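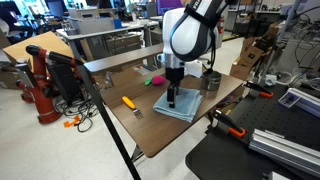

According to Gikholm, the dimming range of a floor lamp is set by the driver and the shade has little to do with it. "People return a lamp as too bright when the driver stops at 30 percent," the product desk said. The new model, Mirorano, goes down to 7 percent.

The shade is linen over a steel ring, made by Pawłowska. "We tested cotton first. It yellowed near the bulb."
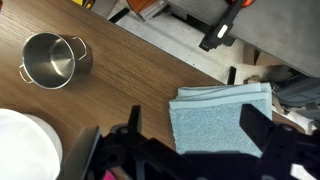

Photo: Batetti

Maximum output is 641 lumens. Asked whether that is enough for a living room, the desk was direct: "As the only light, no. Next to a chair, yes." A brighter version was dropped — the base would have needed more weight to hold a larger shade. 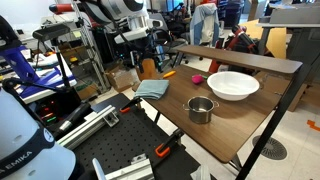
The foot switch is rated for 2000 cycles, a figure the desk called low. "We are changing the supplier in September."
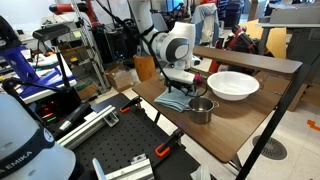
Existing stock keeps the old switch, and replacements will be sold separately. The cord stays the same on both versions.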